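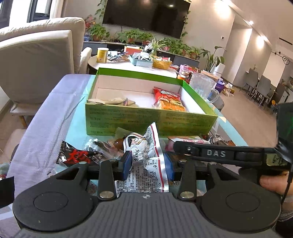

Home Inspections Household Tasks Archive Contact

Household Handling Checklist, Sheet 5: Snack Packets, Table to Box
Unit: Lidance two-finger gripper
Inspector: Marit Hägglund
Reviewed by: Sang Mạch
Period: August

1. Pivot pins and visible screws seated. PASS

2. Finger pads clean and evenly faced. PASS
Comment: Wipe again after any greasy wrapper.

3. Cable clear of the fingers at full opening. PASS

4. Crumpled packet held upright without slipping. PASS
Comment: Stiff foil gives little trouble. Clear wrappers remain the harder case for Geneck's software.

5. Open box stable when touched. ADVISORY
Comment: A light box may shift — fit a non-slip mat.

6. Unattended sorting. FAIL
Comment: 638 of 700 packets were placed correctly in the unattended trial. The household standard has not been met. A person must remain within reach of the stop switch.

Next inspection: after the pads are replaced. Old pads to be returned to store 231.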